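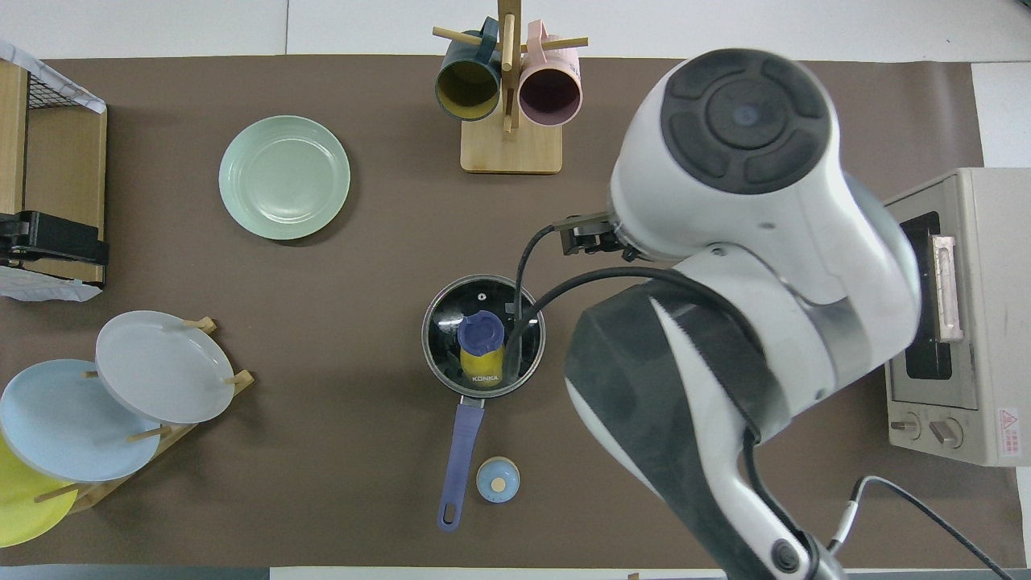

Recorded by Pádraig Ó Flaithearta, Secretary | Thursday, June 27, 2019

Print | E-mail | 2 comments

SKETUNTHORPE PROPERTY OWNERS' ASSOCIATION
Minutes of the Regular Meeting

The Chair called the meeting to order at 7:00 p.m. A quorum was present. The minutes of the previous meeting were approved as circulated.

1. Rental registration
The Secretary reported that 422 units are now entered in the town rental register, of which 322 have a current inspection certificate. Owners of the remaining units will be sent a second notice.

2. Pandwood parcel
A representative of Havari presented a revised plan for the Pandwood parcel. Ground-floor retail space has been reduced to 1,990 square feet and the number of parking spaces is unchanged. Members asked about the drainage easement on the north side. The representative agreed to supply the survey in writing.

Motion to defer comment to the Planning Board until the survey is received. Seconded. Carried, two opposed.

3. Management contract
The agreement with Dinu was renewed on existing terms. The clause on after-hours repairs was referred to counsel.

4. Other business
A question on security deposit interest was held over.

The meeting adjourned at 8:25 p.m.

Share (2)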